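May, evening

Site meeting for the Grudport store ran from nine until past one. The lease position is unchanged. The landlord will deliver the shell with the roof closed and the dock slab poured, and Ondska takes over from that point. Fit-out is on our account, including the sprinkler drops, which the earlier draft had left with the landlord. I marked the clause and sent it back before lunch.

Floor area stays as drawn. The change is in the split. Sales floor loses one bay along the north wall and the stockroom gains it. I had argued for this since the Flolach store opened with too little reserve space and began receiving flat cartons into the customer aisle by its second month. Flolach now takes two deliveries a day where one was planned. The cost of the second truck is charged to the store and shows in its margin, so the store manager gets blamed for a drawing he never saw.
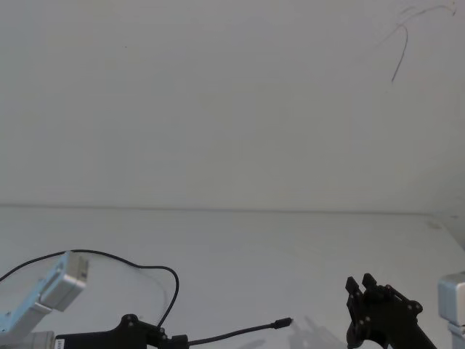
Headcount is the open item. The opening plan has 103 positions, of which 70 are full time. The town was told 100 at the permit hearing, so the plan clears that number by three, and any cut at all will be noticed. Head office wants the evening restock moved to an outside contractor. If that happens the restock crew comes off our payroll and the direct figure drops below what was said at the hearing. I wrote this down in two sentences and attached the hearing minutes. No answer by six.

Supplier matters. Cieślak can hold the bed frame price through the opening quarter if we commit to 1,000 units, delivered in three lots. The first lot has to land before the racking inspection, which makes no sense, as there will be nowhere legal to put it. Asked for the first lot to be moved back two weeks. They will want something for that, probably payment terms. I would give them the terms. A price rise on the one line we plan to put on the front page of the flyer would cost more.

Checked the racking order against the revised bay count. The uprights were right, the beams were short by one bay. Corrected the order and initialed it. The supplier's form still has a field for a fax number.

Afternoon call on the permit conditions. The left turn out of the parking lot is allowed only if the signal at the access road is retimed, and the town will not retime it until there is a traffic count with the store open. So we open with right turn only. Customers headed south will have to loop past the gas station. I put this in the risk sheet under access and gave it a medium. Teodor Rutkowska had it as low. We left it at medium.

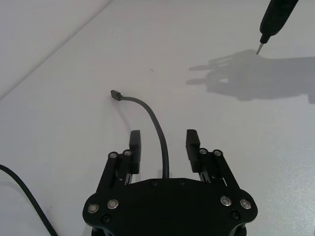
Elżbieta Cieślak wrote back late in the afternoon that two weeks was fine for the first lot, provided the second did not move with it, and that she would rather see the commitment signed than talk any more about terms. She also asked who would be checking cartons at the dock, having had a bad time with damage claims at Flolach, where the count was signed for at the gate and the dents were found a week later.

Fair point. Wrote receiving procedure into the opening manual draft: open one carton per pallet at the dock, sign after. It adds time per truck. With the extra bay we have the space to stage pallets while it is done.

For tomorrow: commitment letter to legal, clause on sprinkler drops again if no reply, headcount again. Find the dock leveler drawing, revision C. The copy in the folder is B.

Home at eight. Rain on the ring road. Ate standing up and went over the delivery calendar once more. Lot two falls in the same week as the lighting delivery. Will ask for the lighting to come first.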